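I'd been pestering the control lead at Dosora for weeks before she gave in and let me come over to Rinach for an afternoon (with biscuits, I'm not a monster). She looks after the software that tells their arms how hard to squeeze things, and I wanted to know why thin plastic gives everyone such a headache.

"A box is polite," she said, before I'd even got my coat off. "You look at it, you plan a grasp, it's still the same box when you arrive. A bag has moved because you breathed near it."

Their planner is called Plundent, and the old version tried to build a full model of the bag before touching it. Lovely idea, terribly slow! The new one only looks for a ridge of film it can close on, then checks again once the fingers have shut. I asked how many tries it took to get there and she went straight to the log – 1696 grasps since July, 308 of them in the week they rewrote the part that decides when to stop closing.

"That was a bad week," she said. "We had 37 settings in one file and I trusted maybe four of them."
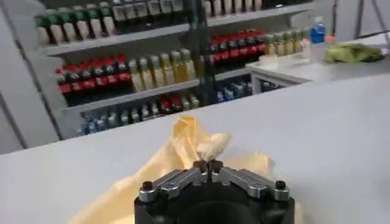 Stopping is the bit she most wanted to talk about. Motor current tells you very little when there's hardly anything between the fingers, so the code leans on the wrist camera as well and compares what it sees with what it was expecting. I asked what it looks for on a pale yellow bag like this one, held by its gathered top, and she pointed at the crumpled tuft sticking up over the fingertips. "If there's film above the tips, I'm happy. The folds lying out on the table I mostly ignore." The shelves of bottles behind get masked out before any of that, and she says the red caps used to upset the old colour filter no end.

So what's next? Lifting, slowly, with the planner allowed to change its mind halfway up. She's got a branch for it already and wouldn't let me see it.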